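Fórum > Casa e Reforma > Móveis e acabamento
Tópico: Tampo de madeira clara, verniz ou óleo? (e socorro com mancha)

pinho_torto
Mensagens: 352
Gente, preciso de opinião rápida, quero resolver isso antes de abril acabar. Comprei uma mesa usada, tampo de madeira clara, acho que pinus mas o vendedor jurou que é outra coisa (não lembro o nome que ele falou). Acabamento original já era, tem parte brilhando e parte fosca, e uma mancha de copo bem no meio que não sai nem com reza.

Na Requena me empurraram o verniz Gedon, acetinado, base água. O moço disse 2 demãos e pronto. Só que vi muita gente aqui falando bem do óleo Jornance. É mesa de trabalho, apoio de tudo, café, ferramenta, caixa. Não quero frescura. O que vcs fariam?

serragem_fina
Mensagens: 3662
Óleo. Sempre óleo. Verniz em tampo de trabalho risca, e quando risca vc tem que lixar a mesa inteira. Óleo vc passa um pano no lugar e segue a vida.

E pinus mancha fácil, testa embaixo do tampo primeiro.

quintal_e_cia
discordo um pouco do colega de cima. óleo em madeira mole pra quem toma café em cima da mesa... boa sorte. o meu ficou todo marcado de círculo em menos de um mês. passei verniz depois e nunca mais pensei no assunto

serragem_fina
Mensagens: 3662
Ficou marcado pq não esperou curar. Todo mundo faz isso. Passa de noite, no outro dia já tá seco no toque e a pessoa bota panela em cima. São 7 dias sem usar, no mínimo. Tá escrito na lata do Jornance inclusive.

quintal_e_cia
7 dias sem mesa, e quem trabalha em casa faz o quê, come no chão?

lixa_grossa
kkkk come no chão

Agora sério, alguém perguntou se o verniz velho saiu todo? Porque se ainda tem parte brilhando o óleo não vai entrar ali. Vai ficar uma gosma por cima. Tem que lixar até ficar tudo igual, grossa, média, fina, sempre no sentido do veio. Sem isso a discussão de óleo x verniz nem começa.

pinho_torto
Mensagens: 352
Não lixei ainda. Tô usando do jeito que está, com um lençol branco por cima, que é o que tinha. Só sobra uma beirada da madeira lá no fundo, dá pra ver o tom: 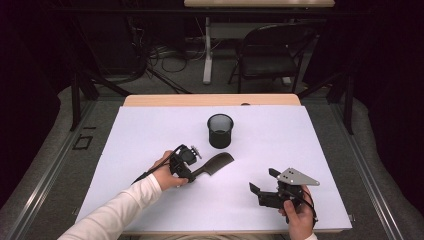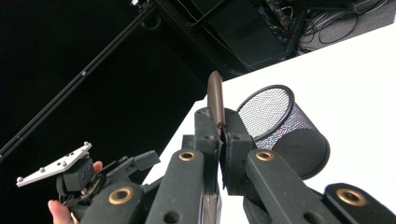 O resto do tampo é mais ou menos esse tom, fora a mancha do copo, que é bem mais escura e tem uma borda meio cinza. Passei a unha e não sinto degrau nenhum. Isso quer dizer que entrou na madeira, né? Ou pode ser só no verniz antigo?

E sobre lixar: não tenho lixadeira. Na mão dá? A mesa não é grande mas também não é banquinho.

lixa_grossa
Na mão dá sim. Taco de borracha ou um pedaço de madeira reto com a lixa enrolada, nunca na palma da mão direto senão vc faz vale no tampo. Demora, cansa o ombro, mas dá.

Mancha cinza geralmente é água que passou do acabamento. Se fosse branca, leitosa, era só no verniz e às vezes sai com ferro morno e um pano. Cinza eu já contaria com lixar.

Pela cor da beirada me parece pinus mesmo mas por foto ninguém garante nada.

mofo_nunca_mais
entrando na conversa só pra falar do lençol. cuidado com pano em cima de madeira sem acabamento, ainda mais se derrubar coisa. o pano segura a umidade ali encostado e vc só descobre quando tira. na casa da minha mãe a mesa da cozinha mofou debaixo da toalha, um cheiro horroroso. se derrubou, tira o pano e deixa respirar

quintal_e_cia
isso é verdade. toalha plastica pior ainda

verniz_naval_fc
Não acredito que chegou nesse ponto do tópico e ninguém falou de PU. Passa um poliuretano bom e esquece. Óleo é coisa de quem gosta de ficar alisando móvel no domingo.

serragem_fina
Mensagens: 3662
Lá vem. PU em madeira clara, base solvente, amarela. Ele vai ter uma mesa cor de mostarda daqui a um tempo. Além do cheiro dentro de casa. Pra bancada de oficina, beleza. Pra dentro de casa não recomendo e já recomendei o contrário no passado, me arrependi.

verniz_naval_fc
O base água não amarela. Faz tempo que não amarela. Vc tá discutindo com produto antigo.

serragem_fina
Mensagens: 3662
Amarela menos. Não é a mesma coisa que não amarelar. Mas ok, nesse caso o Gedon que a loja ofereceu já resolve, é base água também, nao precisa pagar mais caro.

lixa_grossa
Um detalhe do base água: levanta o pelo da madeira. Primeira demão seca e fica áspero igual língua de gato, a pessoa acha que estragou tudo. Não estragou. Lixa fininha bem de leve, tira o pó com pano úmido, espera, segunda demão. Se na loja disseram 2 demãos eu faria mais uma no tampo, que é onde apanha. Nos pés pode ser menos.

pinho_torto
Mensagens: 352
Boa, isso da aspereza eu não sabia, ia entrar em pânico com certeza.

E cera? A vizinha usa Mosten em tudo, porta, mesa, até no rodapé. A casa dela é bonita, tenho que admitir.

quintal_e_cia
cera pra mesa de café não. linda por uma semana. copo gelado marca na hora

mofo_nunca_mais
cera por cima do óleo depois de bem seco eu até gosto, pelo toque. sozinha não protege de nada. e se um dia quiser trocar pra verniz vai ter que tirar TODA a cera senão não gruda, já passei por isso numa cômoda e foi um inferno, descascou igual queimado de sol

serragem_fina
Mensagens: 3662
Assino embaixo. Cera é caminho meio sem volta. Deixa pra vizinha.

pinho_torto
Mensagens: 352
Ok. Então tô entre óleo com a espera toda e o Gedon com lixa entre demãos. Confesso que ficar sem a mesa uma semana pesa. O verniz libera quando?

lixa_grossa
Uso leve no dia seguinte à última demão. Mas cura de verdade demora também, isso ninguém fala no balcão. Nada de pano em cima nesse meio tempo, nem o lençol, que gruda e deixa a trama do tecido impressa no verniz. Vi acontecer com uma toalha de crochê, ficou até bonito mas não era a ideia.

verniz_naval_fc
kkkkk vende como exclusivo

pinho_torto
Mensagens: 352
Decidido então, verniz. Lixo no fim de semana, começo pela mancha pra ver até onde ela vai. Se não sair toda eu convivo. Quarta passo na Requena pra pegar a lata e as lixas. Alguém sabe se precisa de rolinho de espuma ou trincha serve?

quintal_e_cia
rolinho. trincha deixa marca se vc não tem mão

serragem_fina
Mensagens: 3662
Trincha macia, de cerda sintética, produto bem esticado. Rolinho de espuma faz bolha. Pelo menos nisso me escutem.

lixa_grossa
Os dois servem. Testa embaixo do tampo com um e com outro e vê qual fica melhor na sua mão. E mexe a lata devagar, não sacode, que as bolhas vêm daí.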